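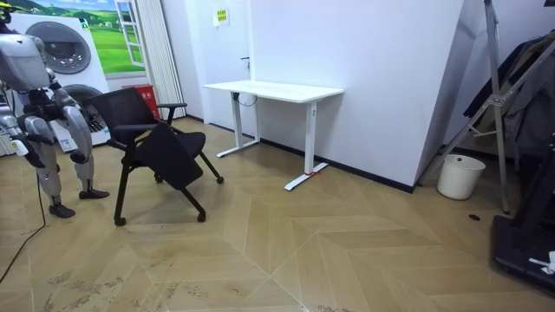
Figure 4.1 A black chair on four small casters.

Chapter 4: Seating and the Seated Worker

This chapter deals with the fit between a seat and the person who uses it for most of a working day. Chapter 3 covered standing work; the terms load, reach and posture keep the meanings given there.

Seat height is measured from the floor to the highest point of the front edge, with the seat unloaded. Popliteal height is measured from the floor to the underside of the thigh, just behind the knee. If the first exceeds the second, the front edge presses on the thigh and the feet lose support.
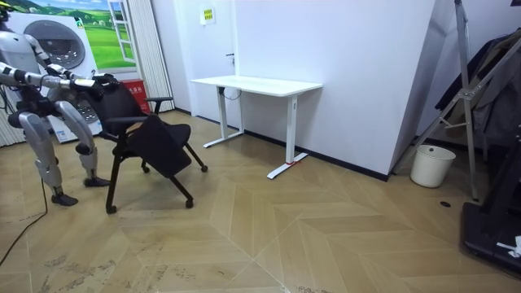 Which should be set first, the seat or the desk?
The seat is set first where the desk height can be changed. With a fixed desk, the seat is set to suit the elbows, and a footrest makes up any gap below the feet.

Seat depth is treated separately. A seat that is too deep keeps the sitter away from the backrest — a common fault in rooms furnished from a single order. In the Rudmont survey, Rhys Tuhiwai measured 400 clerks at the Flulham offices and recorded a seat depth of 400 mm or more at every desk. Of those clerks, 55 sat forward of the backrest all morning.
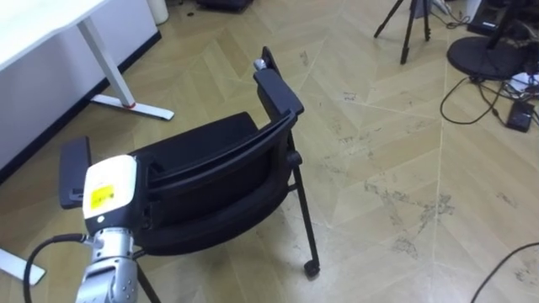
The survey did not record shoe height, so its figures for popliteal height apply to the bare foot only. Section 4.2 gives the correction and applies it to the Flulham data. Armrests are left until Section 4.5, after the method for measuring elbow height has been set out.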